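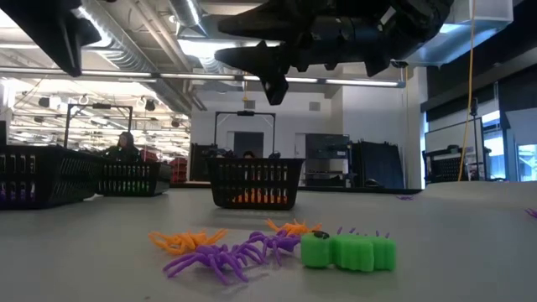 Spiders and the green one, gray table.

**February, late afternoon, dye notes, Narimach**

Madder is back!! After two dull brown batches in a row I had more or less decided the root was old and wanted to throw the bag out. Glad I didn't. The skeins that came out of the small pot this morning are a proper warm red, the kind that looks lit from behind when you hold it up to the window, and I've been walking past the rack all day just to look at them again.

What changed, as far as I can tell:

- Chalk in the pot. Our tap water is very soft and I kept forgetting that madder wants some calcium. One small spoonful, stirred into a cup of warm water first and then added.
- Heat. I never let it get near a simmer. Slow climb, then the lid on and the burner down as soon as the surface started to steam properly.
- Time. Left the yarn in the pot overnight with the heat off.

I changed all of these at once, I know, so I can't say which did the work. My bet is on heat, since the brown batches both got away from me while I was answering the phone. Must do it again with chalk and high heat in one jar and no chalk and low heat in the other. Small jars, not the good pot.

**Recipe as used** (percent is of dry yarn weight)

| Step | Amount |
|---|---|
| Alum mordant | 12% |
| Ground madder | 40% |
| Chalk | one small spoon, not weighed (weigh it next time!) |

Yarn is the Lastari two-ply, the cream one. It takes color so much more evenly than the Telik, which still has a fair bit of spinning oil in it and needs two scours before it will even sink. I put one Telik skein in with the others out of curiosity, scoured only once, and it came out patchy with pale bands where the ties were. Rather nice in its way. Could be a good hat. But it isn't a fair test of anything, so it gets its own tag and stays out of the shade book.

Whoever mordants next: please loosen the figure-eight ties. I tied these ones far too tight and there are white rings on the Lastari as well, only smaller. I redid the ties on everything waiting in the bin. We are up to 31 skeins in there, scoured and tagged, so there's plenty to play with and no need to open the new box yet.

**Cochineal, same day**

Could not leave well enough alone and started the cochineal while the burner was free. 6% this time, ground in the old coffee mill, simmered, strained through cloth, then simmered again from the same grounds and both liquors put together. The second extraction always surprises me. You'd swear the bugs had given everything they had, and then the water goes dark pink all over again.

First skein straight: clear cool pink, slightly blue. Second skein with a pinch of cream of tartar: jumped to a hot coral red in the time it took me to put the lid back on the jar. Third skein went from the straight bath into a very weak iron bath and turned a soft grayed purple, and I LOVE it. I had always thought of iron as the thing that ruins a color. Used with a light hand it does something lovely, it takes the sweetness out and leaves the depth. Pulled it out early, while I was still pleased with it, and rinsed right away.

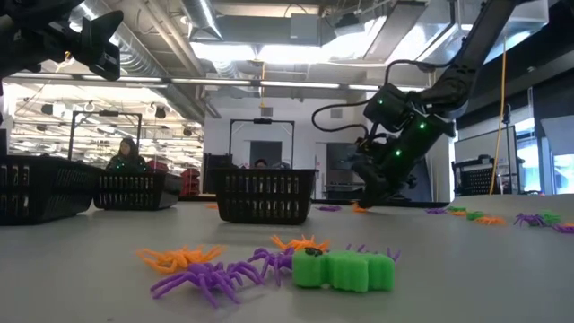 Keep the iron spoon away from everything else. I've put a strip of red tape on the handle and it lives in the iron jar, lid on, on the bottom shelf. A trace of it in the madder pot would explain a lot about those brown batches too, come to think of it. So that's a possible fourth cause, and the little jar test needs a third jar. Scrub the stirring sticks or, better, start fresh ones and write the color on the end in marker.

**Overdye ideas while I'm excited**

1. Pale madder over the iron-shifted cochineal. Could be plum, could be mud.
2. Weld first, then a quick dip in the indigo vat. The last green we got this way was too blue, so keep the dip short and let it air fully before judging.
3. Exhaust bath of today's madder on unmordanted yarn, just to see. There is still plenty of color in the pot and I hate to pour it down the sink. It's strained and in the bucket with the snap lid. Should be fine for a few days in the cold room, but sniff before using.
4. The pale end of the Lema silk. It's only a short length and I've been saving it for something good. Cochineal straight, no modifiers, low and slow.

Number 4 makes me nervous! Silk at too high a heat loses its shine and there's no getting it back. Do a snippet first, the length of a finger, and let it dry completely before deciding.

**Drying and light test**

Everything is on the rack by the north wall, out of the sun. Cut a short piece off each skein, wound half of it on card and wrapped foil over one end, and taped the card to the south window. The old weld card from the fall is still up there and has faded a lot less than I feared, only the uncovered part looks a touch dusty. The black bean one has gone to nothing. Pretty blue-gray while it lasted, but I wouldn't put it in anything meant to be kept.

Wash test later with the plain soap, one snippet of each color braided with undyed Lastari to see whether anything bleeds into the white. The madder rinse water ran clear fairly quickly. The cochineal with iron kept giving a little pink, so that one gets a second rinse before the braid.

**To get / to do**

- More alum, we're scraping the bottom of the tub
- Cheesecloth, the good close-woven kind
- A thermometer that clips on the side of the pot. The glass one has a gap in the red line and I don't trust it
- Weigh that spoonful of chalk
- Three jars for the madder comparison, same yarn, same day, same bath split between them
- Copy the purple into the shade book with "iron, very weak, short" next to it, and staple the snippet in before it wanders off

Burner off, lids on, gloves drying over the tap. I'm coming in early to look at that purple in morning light.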